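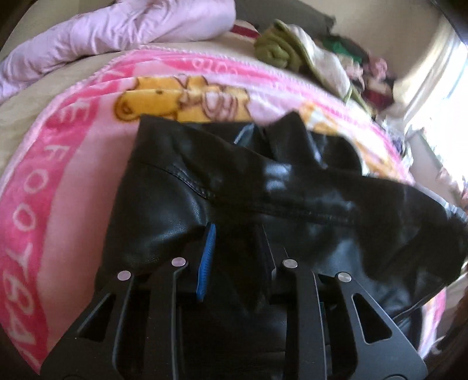 Black leather on a pink fleece blanket

Home | Style | Beauty | How-to | Contact

Search this site Go

How to do a red-carpet lip at home

Print this page | E-mail to a friend

I've loved a film-star mouth since I was small, and I promise you can manage one at your own mirror with a bit of patience (and a cotton bud!).

Start with balm, wait 10 minutes, then blot it all off. Line the lips with a pencil close to your lipstick shade – I use an old Nouri one, sharpened down to a stub – and fill them in completely.

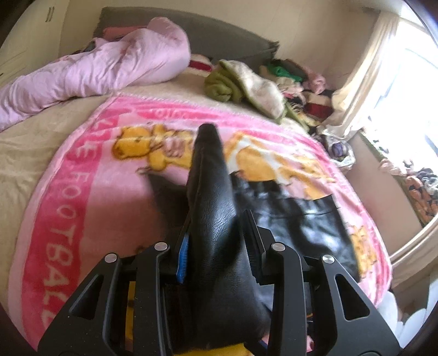
Hamish Costigan wrote in to say he skips the pencil altogether and dabs the colour on with a fingertip, which lasts him through a whole evening on stage.

Well, each to their own, and I may try it in July! For the rest of us, brush on one thin coat, press the lips into a tissue and go over them again. I do 3 coats for a party, and that takes me right through pudding.

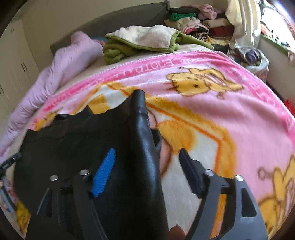

Last of all, run a little concealer round the outside edge with a small flat brush, and smile widely to check you haven't missed the corners.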